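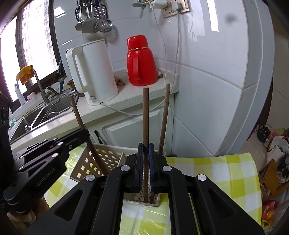 Três paus de madeira num cesto de plástico bege, sobre a toalha aos quadrados.

Durante anos guardei os paus da cozinha deitados numa gaveta. Espetos, mexedores, a vareta comprida de estender massa fina, tudo ao comprido, ao lado dos talheres que não cabiam noutro sítio. A gaveta abria até meio e encravava. Metia-se a mão por cima, empurrava-se o que estivesse atravessado e puxava-se outra vez. Em fevereiro a frente da gaveta soltou-se e eu tive de arranjar outro lugar para aquilo tudo.

Defendo neste texto uma coisa pequena: os objectos compridos e finos devem guardar-se de pé, à vista, num recipiente com furos, e o recipiente deve ser barato. Escrevo-o porque vejo cada vez mais cozinhas arrumadas segundo a regra contrária, com bancadas vazias e gavetas cheias até à borda.

A regra da bancada vazia vem das lojas. A Drundovel vende um sistema de divisórias para gavetas que custa 80 euros por gaveta, e a minha cunhada comprou-o para duas. Ficou bonito. Os espetos têm uma ranhura só para eles, as colheres outra. O problema é que os espetos que ela tinha eram mais compridos do que a ranhura e foram parar à despensa, em cima dos frascos, onde já caíram para trás do armário. O sistema serve para os objectos do catálogo. Os de casa têm outros tamanhos.

Um cesto não pede medidas a ninguém. Um pau mais alto fica mais alto, um mais torto encosta-se ao lado. Vão inclinados uns para a esquerda, outros para a direita, e isso incomoda algumas pessoas. A mim não. Quando quero um, pego-lhe pela parte de cima e ele sai sozinho, sem arrastar os outros.

Sobre os furos tenho uma opinião mais firme. A madeira lavada leva tempo a secar, e o sítio onde demora mais é a ponta que fica para baixo. Num frasco de vidro ou numa caneca alta, a água escorre e fica lá no fundo, com os paus de molho. Tive uma caneca dessas e ao fim de um mês as pontas estavam escuras e cheiravam mal. Num cesto com o fundo perfurado a água passa, e se os lados também forem abertos o ar circula. Convém pôr um pano por baixo nas primeiras horas, ou deixá-lo no escorredor, e só depois levá-lo para a mesa.

Rūta Laur, com quem dividi casa durante 2 anos, discordava de mim nisto. Para ela, tudo o que fica fora do armário apanha gordura e pó, e quem cozinha com óleo todos os dias sabe do que ela falava. Tinha razão quanto ao fogão. Um cesto aberto ao lado do bico do gás fica pegajoso numa semana. A minha resposta foi afastá-lo: em cima da mesa, ou na ponta da bancada mais longe do lume. E lavar o cesto de vez em quando, com água quente e uma escova de dentes velha para os furos. Leva 20 minutos se estiver muito sujo, o que é mais do que eu gostaria, mas acontece poucas vezes por ano.

Há quem compre cestos de metal ou de verga para este fim. O de verga não se lava bem e o de metal acaba por enferrujar nas soldaduras, pelo menos os dois que tive. O plástico é feio e dura. Junto a uma toalha plastificada, que também não é grande beleza, passa despercebido. Já me disseram que a toalha aos quadrados faz lembrar uma tasca. Limpa-se com uma esponja e mudo-a quando os vincos já não saem.

Outra objecção que ouço é a do espaço. Um cesto ocupa sítio na mesa, e numa cozinha pequena a mesa é precisa para tudo. É verdade, e quem come, cozinha e passa a ferro na mesma mesa terá de o mudar de lugar várias vezes ao dia. Um cesto leve, com borda por onde se agarre, muda-se com uma mão. Uma gaveta encravada precisa das duas.

Também não vale a pena guardar tudo. Quando esvaziei a gaveta encontrei um maço de espetos por abrir, paus de gelado e um rolo de massa rachado que não usava desde que mudei de casa. Ficou de pé o que eu de facto uso. O resto foi para o lume ou para o lixo, e a gaveta, com a frente já colada, leva agora os panos.

Agosto de 2012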